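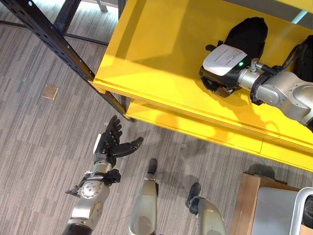 Yellow shelves on a slotted black upright, standing on carpet.

Slotted shelving: how to put it up on carpet without the wobble

Every set of slotted shelving I have bought came with a leaflet promising assembly in minutes. I don't believe the leaflets. The parts do go together quickly, and then you spend the rest of the afternoon finding out why the thing leans. What follows is the slower way.

What you need

A rubber mallet, a spirit level, a tape measure and some thin hardboard offcuts. Sturov sell a "levelling kit" for this job. It is four bits of plastic, so use the hardboard.

1. Sort the uprights first

Look at the slots before you pick anything up. On most units they are wider at one end, and the wide end goes to the top. Get one post upside down and the shelf supports will go in but won't lock, and you may not notice until there is weight on them.

2. Build the bottom level

Lay two uprights flat and tap the short bars in to make an end frame. Do the same with the other pair, then stand both up and join them with the long bars. Tap gently. If a bar needs a proper wallop, it is in the wrong slot.

3. Set the gap between shelves

Measure the tallest thing you intend to keep there and add 6 cm. The leaflet will suggest even spacing, which looks tidy in the shop and wastes a good deal of room at home. Count the slots on each post as you go, or you will end up with one corner high.

4. Deal with the carpet

This is where I part company with the instructions, which say carpet makes no difference. It does. The posts sink, and they sink more near the wall if there is gripper rod under the edge. Put a piece of hardboard beneath each foot, load the bottom shelf, leave it overnight and check the level again in the morning.

5. Fix it to the wall

Mavis Mahmoud wrote in to say hers has stood unfixed for years. Good for her — I would still use the brackets, particularly with children about.

Wiping down

Glossy shelves show every smear. Després do a spray for them, but a damp cloth and a dry one have done mine perfectly well so far.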